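Planner update: placing into a tray that isn't empty

The Thursday builds now carry the new place planner for the green table cell. The old version treated the tray floor as one flat surface and picked the middle of whatever looked free. With a bottle already lying in the tray, that went wrong often enough that Anitha Sastry went back through the logs and tagged 147 place attempts by hand.

The new planner, called Lutance in the repo, builds a height map of the tray from the depth data before each place. It scores release poses by clearance from the walls and from anything already inside. It also keeps the tilt of the held box in the collision model. Before, a box gripped at an angle was checked as if it hung straight.

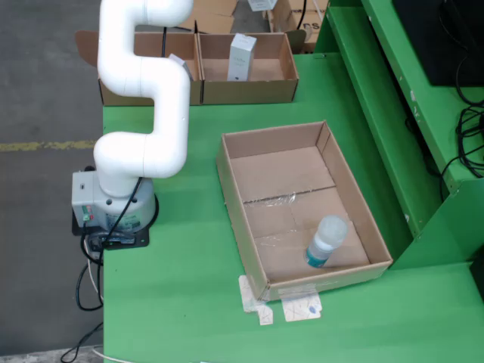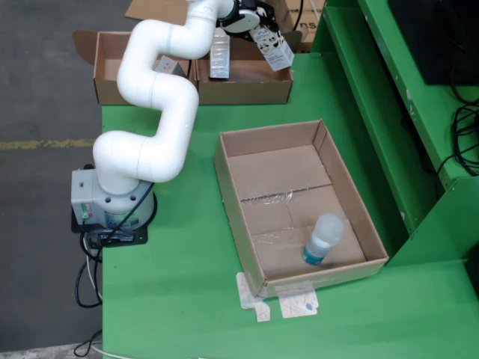 Same table, with the cow-spot carton in the next two.
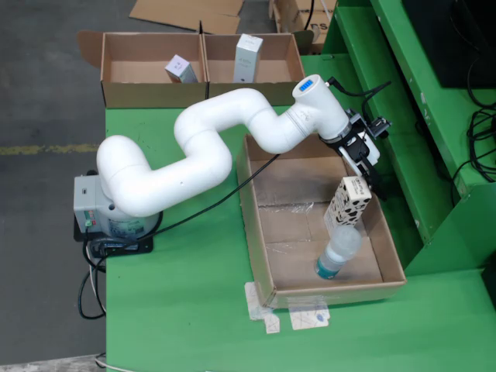
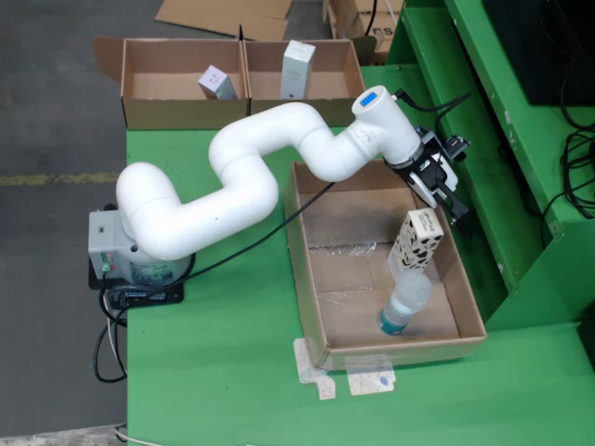

Known issues

Clear plastic is still hard. The bottle comes back with holes in the depth, and the planner fills them with tray floor unless the label band gives it enough points. Senthil Kartha is testing a mask that grows outward from the label and the cap. Until that is merged, please set the release height margin to 24 mm for any tray with a bottle in it.

Replanning after a rejected pose takes 2 seconds, up from under one. Most of that is the height map being rebuilt from scratch, and a cached version is on a branch.

If you pull the build, clear your old calibration file first. The tray frame moved to the front left corner and the loader will not warn you. Logs from failed places go in the Clirar folder, under ticket 117, with the config you ran.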